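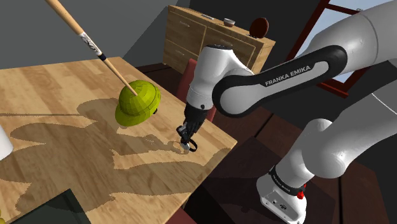 Light wooden table, honey-coloured plank grain

Is oiling an old table worth it, or is it just a way to sell oil?

Posted by pinchofsalt in Home and Furniture

We bought a second-hand dining table from a house clearance over in Pullden. Solid top as far as I can tell, made of planks, with a finish that has gone patchy at the end where the last people obviously ate all their meals. There are two white rings, one dark ring and a general dullness that doesn't shift with washing-up liquid.

Everyone I ask tells me to oil it. The man in the hardware shop said oil. My sister-in-law said oil. The leaflet from Nirnness (they do a "table revival set", one tin, two cloths and a pad) says oil, three coats, then another coat every couple of months for as long as you own the table. That last bit is where I started to wonder. If a finish needs topping up six times a year then I'm not sure it's a finish.

I also read a page claiming that wood "needs feeding" or it will dry out and split. The tree is dead. What exactly is being fed? I'm not trying to be difficult, I would just like to hear from somebody who isn't quoting the tin.

Things that may matter:
The table is in a kitchen with a radiator on one side.
Two adults, one child who does homework on it with felt tips.
I have no sander and would prefer not to buy one.
I don't mind it looking old. I mind it feeling sticky.

What would you do, and does any of it make a difference after a year?

Tags: tables, wood finish, oil, water marks
Viewed 1,281 times

oldgrainstore
Marked as helpful by 21 readers

You're right to be suspicious of "feeding". Wood takes in and gives out moisture from the air whatever you put on it, and a coat of oil slows that down a little. It doesn't stop it. Splits mostly come from the wood moving while something holds it still, such as screws driven straight through a rail with no slack, or from one side of the top drying faster than the other. Your radiator worries me more than the missing oil. If you can move the table a foot away from it, do that first and spend nothing.

Before you buy anything, find out what is on there now. I can't tell you that from a forum post and neither can anyone else, whatever they say. Put a few drops of water on the good end and leave them for ten minutes. If they sit up in beads, there's still some sort of film or wax doing its job. If they soak in and leave a dark patch, that area is more or less bare. Do the same at the patchy end. My guess is you'll get two different answers, and that matters, because oil put over old varnish has nowhere to go. It sits on top and stays tacky, and then it collects crumbs and felt-tip. I suspect this is how most sticky tables come about. People follow the tin, the tin assumes bare wood, and the table isn't bare.

If it's film all over: clean it properly, live with the marks, maybe put a thin coat of ordinary furniture wax on it once in a while. Wax does very little for protection, whatever the label claims, but it does even out the shine and it's cheap to be wrong with.

If it's bare in places: you need to take the rest back too, and I'm afraid that means sanding or a scraper. A card scraper costs very little and makes shavings instead of dust, but it takes an afternoon to get the knack and you will swear at it. After that you can choose. Oil is easy to patch and easy to neglect. Varnish takes more care to put on and then wants leaving alone for years. With a child and felt tips I would go for a hard-wearing matt varnish, though I know that's the unfashionable reply.

On the rings. White ones are usually moisture caught in the finish, and they sometimes fade by themselves if you give them a few weeks. There is a trick with a warm iron over a cotton cloth. I've had it work and I've had it make things worse, so try it somewhere that doesn't show. Dark rings are generally down in the wood itself and no oil will lift them. Most oils make them darker.

I haven't used the Nirnness set so I can't say if it's good. I would say that three coats and a top-up every couple of months is a schedule written by somebody who sells the top-ups. My own kitchen table had two thin coats of oil on bare wood and gets another when it looks thirsty, which so far has been once a year or less.

One safety thing that is not a myth: rags soaked in linseed and similar oils can heat up by themselves and catch fire if you leave them balled up. Lay them out flat outside to dry before they go in the bin.

Druvau_fan
Marked as helpful by 2 readers

Just use Druvau hard oil, it's brilliant, goes on in ten mins and you can eat off it the same day. Did mine in December and it looks like new. No need to sand, just wipe and go. Wouldn't bother with varnish, it always peels.

Comment from oldgrainstore: What was on the table before? "No need to sand" depends entirely on that. And please check the curing time on your tin. Dry to the touch and fully cured are different things, and with a lot of oils the second takes days or weeks.

Comment from Druvau_fan: No idea what was on it, it was fine

halfwayup_thestairs
Marked as helpful by 11 readers

I was as doubtful as you, so when we got an old sideboard I did half the top with oil and left the other half as it was. Same room, same window, same use, except that the post tends to land on the left. I used Asfaw because it was the one on offer.

For the first month the oiled half looked much better. By the end of the summer I had to get the light at an angle to see the join. After a year, I could tell with a wet glass: the untreated half marked in a few minutes, and the oiled half took a good deal longer but did mark in the end. So it does something. It does less than the label says and for less time.

It's one sideboard, mind, and nobody eats dinner at it, so don't take it as proof of much.

What made the biggest change to how it looked was cleaning off the old polish. I'd assumed the wood had gone dull, and it was years of spray polish with dust in it. White spirit on a cloth, windows open, a small patch at a time, wiping it off with a clean cloth before moving on. It came up several shades lighter. If I'd oiled straight over that lot I would have sealed the muck in and then probably told everybody how well the oil worked.

I'd clean your table first, wait a week, and see if you still want to do the rest. Coasters are also allowed.

Comment from pinchofsalt

Thanks, that's more use than the leaflet. I did the water drops this morning. Good end, beads. Patchy end, one bit beads and one bit soaks straight in, so that's film and bare wood side by side, as predicted. The table is now away from the radiator and I've got white spirit. I'm not buying the set.

Still unconvinced about varnish. Does the matt kind really stay matt once it's been wiped down every night, or does it go shiny where the plates go?

Comment from oldgrainstore

It goes a bit shiny where the plates go. Less so if you keep scouring pads off it.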